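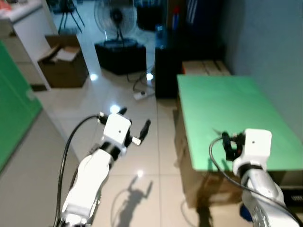
Chapter 4: The Bookmaker's Margin

Sarita Rana
Reading time: 4 minutes

Chapter 3 dealt with the ways odds are written down and how to change one form into another. You should be able to move between decimal, fractional and American odds before you go on. All of the work in this chapter uses decimal odds, since the arithmetic is shorter.

The subject now is how a bookmaker makes money. Many people believe that a bookmaker wins by knowing more about sport than the customers do. Some bookmakers do know more, and it helps them, but a bookmaker with only average knowledge can still run a profitable business. The profit is built into the prices. It is there before the game starts, and it can be measured by anyone with a pencil.

4.1 From odds to chances

Decimal odds tell you how much is paid back for each dollar bet, including the dollar itself. If a team is priced at 2.00, a winning bet of $10 returns $20. To find the chance that a price stands for, divide 1 by the odds. A price of 2.00 gives 0.50, or 50 percent. A price of 4.00 gives 0.25, or 25 percent. We call this figure the implied chance.

An implied chance is not a forecast. It tells you how often a bet would have to win for the bettor to break even at that price. A bettor who takes 4.00 again and again needs to win one bet in every four to stay level. If the real chance is smaller than that, the bettor loses money over time, however the first few bets come out.

Take a soccer match between Linberg and Jatby. The prices offered are:

Linberg to win: 2.00
Draw: 3.60
Jatby to win: 4.00

The implied chances are 50 percent, 27.78 percent and 25 percent. Add them and you get 102.78 percent. One of these three results must happen, and only one can, so the real chances have to add up to exactly 100. The extra 2.78 points are called the overround. Older books also call it the vigorish, or vig, and you will meet both words in the reading list.

The overround tells you that the prices as a group are a little too short. It does not tell you which price is too short. 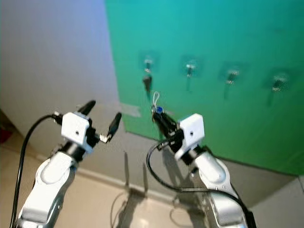 A bookmaker may spread the extra evenly over all three results, or may put most of it on the one that customers like to back. In many sports the extra tends to sit on the outsiders, and we come back to that pattern in the next chapter. For now we assume it is spread in proportion. Under that assumption, you find the fair chance of each result by dividing its implied chance by the total. For Linberg this is 50 divided by 102.78, or 48.65 percent. The draw comes to 27.03 percent and Jatby to 24.32 percent. These three figures add up to 100, as they should.

4.2 A balanced book

Suppose customers bet $4000 on the match in all. Suppose also that their money falls on the three results in the same proportion as the implied chances:

Linberg: $1946 bet, $3892 to pay back
Draw: $1081 bet, $3892 to pay back
Jatby: $973 bet, $3892 to pay back

The figures are rounded to the nearest dollar. Whatever the result, the bookmaker pays out $3892 and keeps $108. This is a balanced book. The bookmaker has no reason to care who wins.

The $108 is 2.7 percent of the money bet. This share is the margin. Notice that it is slightly smaller than the overround. The overround compares the extra with a fair total of 100, while the margin compares it with all the money taken in. Students mix these up every year. When you read a figure in a news story or in a company report, check which of the two is meant. Many writers use the words as if they were the same.

Real books are seldom balanced. Home fans back the home team, and one large bet can tip a small market. If most of the money in our match came in on Linberg, a Linberg win would cost the bookmaker more than was taken in. The usual answer is to shorten the Linberg price and lengthen the others, so that later customers are drawn to the other side. Some bookmakers choose to leave the price alone and carry the risk. Section 4.5 looks at how they decide.

4.3 Margins in different markets

The margin is not the same everywhere. It is usually low where many firms compete and a great deal of money is bet, as with the winner of a major league game. It is usually higher on side markets, such as the first player to score, and higher again when several picks are joined in one parlay. Each leg of a parlay carries its own margin, and the margins multiply along with the odds.

The exercises use the Poltia data set, which gives opening and closing prices for 271 soccer matches. The last match in it was played in May. Work out the overround for the opening prices first, then for the closing prices, and keep both columns. You will need them again for the Mocanu method in Chapter 6.
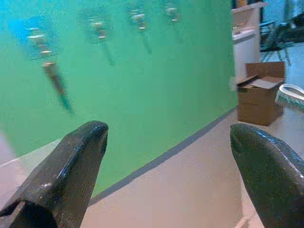 Before you read on

Make sure you can do the following without looking back:

- Find the implied chance from a decimal price.
- Add up a full market and state the overround.
- Turn an overround into a margin.
- Find fair chances by the proportional method.

If the third item gives you trouble, go over the Linberg and Jatby match again with the total bet changed to $100. The dollar amounts will change and the percentages will not.

We start with the two-way market, where a draw is not possible and the sums are shorter.

Related chapters
Chapter 3: Ways of Writing Odds
Chapter 5: Favorites and Outsiders
Chapter 6: The Mocanu Method
Appendix B: Notes on the Poltia Data Set

Get an email when a new chapter is posted. You can unsubscribe at any time.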